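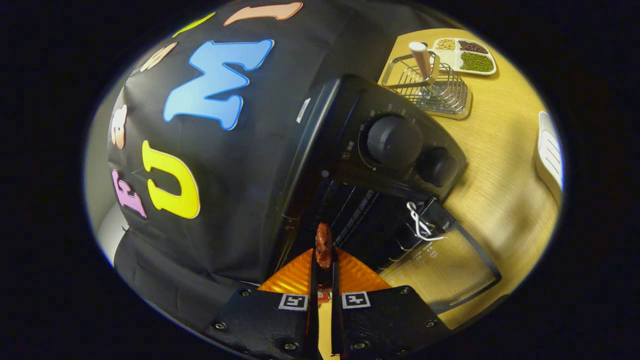

One bite, reddish brown, shiny on the outside.

The Return of the Small Plate of Small Things

Six o'clock, Lorente, the bar already three deep. No menus out. Trays instead, going past at shoulder height, and hands going up after them. Meatballs. Pickled something on a cracker. Olives in hot oil. A man in a good coat eating standing up, very fast, with his bag between his feet.

Finger food is back. The stuff your aunt put out before the real dinner, and that you filled up on, and got told off for. A whole evening of it now, and people pay well for the privilege.

Lorente opened in June with two dining rooms and a proper three-course menu. By the end of summer the back room was for storage and the courses were gone. Vega Villalobos, who owns it and cooks most nights, says she saw it in the plates coming back. Starters scraped clean. Mains half eaten, pushed to one side.

"They wanted the first ten minutes of dinner," she says. "So fine. I'll make you the first ten minutes, all night."

She talks while rolling dough around prunes. Doesn't look down once. The kitchen sends out over 2,000 pieces on a busy Sunday, which sounds like a lot until you stand there and watch a tray of them vanish between the kitchen door and the coat rack.

Money is part of it, obviously. A main course has got expensive and one bite hasn't, or doesn't feel like it has. You order two. Then two more. The bill at the end is the same bill, maybe worse. But nobody at the table had to commit. A friend of mine calls this eating on installments and I haven't been able to shake the phrase.

Then there's the standing. Sit-down dinner needs a time, a headcount, someone who texts the group on Tuesday night. A tray of little things needs a wall to lean on. Come late, leave early, bring a cousin. Brornby, across the river, took out all its chairs in one go and lost the older crowd for a month. They came back. There are 8 stools now, along the window, and an understanding about who gets them.

Brornby does it cheap. Paper napkins, one fryer, a mustard hot enough to make your eyes run. Cheese puffs that collapse if you wait. The trick there is to stand by the hatch and eat them before they've had a chance to think about it.

Skallness is the other end. Linen, low lights, a spoon with a single scallop on it and a speech to go with the scallop. Five bites and a glass of something cold, then out, because the next lot are on the stairs. I was hungry afterward and went for fries. I'd go back, though. The scallop was that good.

None of this is new and the people doing it well don't pretend it is. Every country has its version. Spain has the bar counter, the Middle East has mezze, half of Asia has carts and skewers and steamer baskets. What America had, for a long stretch, was the cocktail party. Stuffed celery. Things in bacon. Little franks in a sweet red sauce, kept warm over a candle. Then that went out of style and took the whole idea down with it, and for years a party meant a bag of chips and a tub of hummus with the lid still on.

Villalobos has a shelf of old hostess books, bought at yard sales, most of them splattered. She reads them in bed. Says the recipes are mostly terrible and the planning is brilliant. How many per guest. What can sit out and what can't. Salty early, sweet late, always something hot coming through the door just as people start looking for their coats.

"The timing is the cooking," she says, and goes off to shout about the oven.

What makes a good one? I asked everybody. Answers all over the place. One bite, said most of them, two at the outside, and no shrapnel. Nothing that needs a knife. Crisp somewhere. A bit too much salt, since there's a drink in the other hand. Villalobos wants browning on anything that's been near heat — color you can see across a room. The cook at Skallness wants the oppposite, pale and clean. They should be locked in a room together.

And the toothpick. Strong feelings about the toothpick. Where does it go when you're done? Pocket, plant pot, back on the tray like an animal. Brarnen, a caterer that works weddings mostly, gets through 4,000 in a good week and has given up on the question entirely. Little dishes get put out for the used ones. The dishes get filled with olive pits.

Home is harder, I'll say that. Tried it for a birthday. Made five kinds, which was three too many, and spent the whole party bent over the oven with my glasses steamed up while people I like had fun in the next room. Burned the almonds. Forgot the dip completly, found it the next morning behind the milk.

Second time around I did two hot, one cold, and bought the rest. Better. Dates with blue cheese, twelve minutes. Sausages rolled in mustard and brown sugar, shaken around the pan once and then left alone. Bread. A bowl of radishes with butter, and those went first, of all things.

Back at Lorente, near eleven. Trays slower now. Villalobos finally out front, elbows on the bar, eating a heel of bread with nothing on it. The kitchen sends out one last round, the prunes. The man in the good coat is still there. He takes two.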